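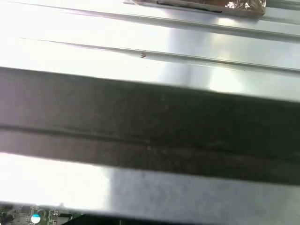
Fitting memory in an older desktop tower

Adding or changing memory is one of the easier jobs on a used office computer. Set aside a bit of bench space and good light. A tower is much easier to work on lying down than standing up.

Shut the computer down from the menu, pull the power cord, then hold the power button for a few seconds. Wipe the bench first. Grit under the case will scratch it, and a dropped screw is hard to find among crumbs and old cable ties. On a slatted bench, put a tray underneath to catch what falls through.

Lay the case down with the removable side facing up. Take the panel off and put it flat, where you won't lean on it. Touch bare metal on the chassis before you reach for the board, and again whenever you come back from another room.

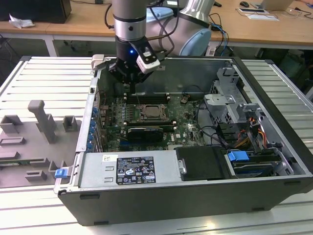
Look at which slots are in use before you take anything out, and write it down. On boards with a bank on each side of the processor, the filling order is usually printed inside the panel or given in the manual. Guessing wastes more time than looking it up.

Open the latches at the ends of the slot. Line up the notch in the module with the key in the slot. Press straight down with a thumb at each end until the latches close. It takes more push than most people expect. If one end stays high, lift the module out and start over.

Keep fingers off the gold contacts and away from the processor socket if it's open. The pins in there bend at a touch and are slow work to straighten.
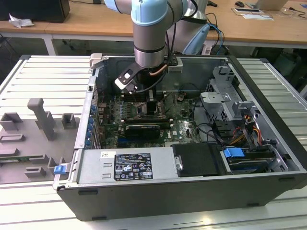

Before closing up, check that no cable is lying across a fan and that you haven't tugged a drive cable half out of its plug. Push each one in lightly to be sure. A can of air clears dust from the slots you aren't using. Hold it upright.

Start the machine once with the panel off. If it beeps or the screen stays blank, switch off, unplug and reseat the modules one at a time.

Page by Pieter Mokoena | Contact | © Nunen Workshop Tips | Back to top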